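Writing down the kitchen rules at last

28 Sep 2024

I've been meaning to put our house rules on paper since February, when we moved the Sandhu tasks over to the simulated kitchen, and I finally gave up a whole evening (and most of a pot of tea) to it. The first rule is the one I care about most, dear readers: write down what "done" means before you run a single trial. If the task is fish from board to plate, say how much of the fish has to be on the plate, and say it in plain words.
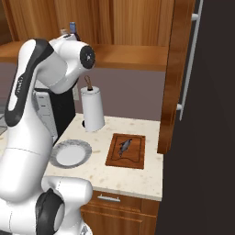
The second rule is about resets. We did 487 runs at Sombridge before I noticed that two of us were starting the arm from slightly different poses, and oh, that was a long afternoon of sorting! Now the start pose lives in the same file as the task, and you don't change one without a note about the other.

Mugs get their own page, bless them. Anything standing near a stove or an appliance needs a keep-out distance, even in simulation, so that the habit is there when you move to a real counter.

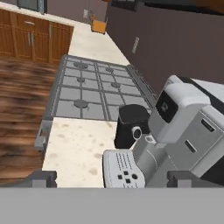
Black mug between the coffee machine and the cooktop, seen past the gripper fingers.

I'm still going back and forth on how many trials to ask for. Skalbridge wanted 1,000 and I'd been happy with 700, so for now the page just says 700 and I'll see who writes in.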